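Recaning the Lopes chairs, part two

The seat frames came off on Wednesday. I had been putting it off because the last chair I took apart had been glued by someone who believed in glue, and I broke a rail getting it open. These were easier. The joints on the Lopes chairs are plain mortise and tenon with hide glue, and hide glue lets go if you work a little warm water and vinegar into it and leave it alone for a while.

For anyone who missed the first post, I bought the chairs at an estate sale in Tisville, 3 of them, all with the cane blown out in the middle. The woman running the sale said they came from the Lopes shop and had been in the same house since they were made. There's a stamp under the back rail of two of them. The third has no stamp and the legs are a touch thicker, so it may be a copy or a replacement from a different year. I paid $88 for the lot.

The seats are hand caned, with the holes drilled right through the frame. People mix this up with sheet cane, where the woven stuff is pressed into a groove and held down with a spline. If your chair has a groove, you want the sheet kind and you can be done in an afternoon. If it has holes, you are weaving it strand by strand.

Clearing the holes took most of an evening. Old cane and old pegs get packed in there with a century of dust and floor wax. I used a nail with the point filed flat and tapped from the underside. Don't use a drill. The wood between the holes is thin and it will split along the grain. 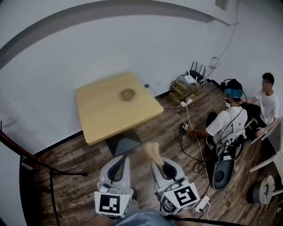 Imani Rugemalira wrote in after the first post to say that I should soak the cane for less time than I'd planned. Her rule is 10 minutes in warm water, then straight into a damp towel, and only as many strands as you'll use in one sitting. Cane that sits in water too long goes gray and the shiny side starts to lift. I had been leaving mine in the sink for an hour, so that explains the test piece.

She also asked why I picked fine cane over medium. The answer is the hole spacing. I measured it on all the frames and it comes out the same, even on the unstamped one, and the chart from the supplier in Govthorpe puts that spacing at fine. Medium would fill the holes up before the last pass.

I've finished the first two steps on one chair - back to front, then side to side over the top. It looks like nothing yet. The strands are slack when wet and tighten as they dry, and I keep wanting to pull them harder than I should.

The finish is the part I haven't settled. There's an old shellac on the frames that has gone dark on the arms and worn through on the front rail. I tried Tresuvum wax on the underside of one and it evened things out without adding much shine. I may leave it at that. Stripping them would be a lot of work and I like the color where hands have been.

Next are the diagonals, and I need to order more pegs before I start.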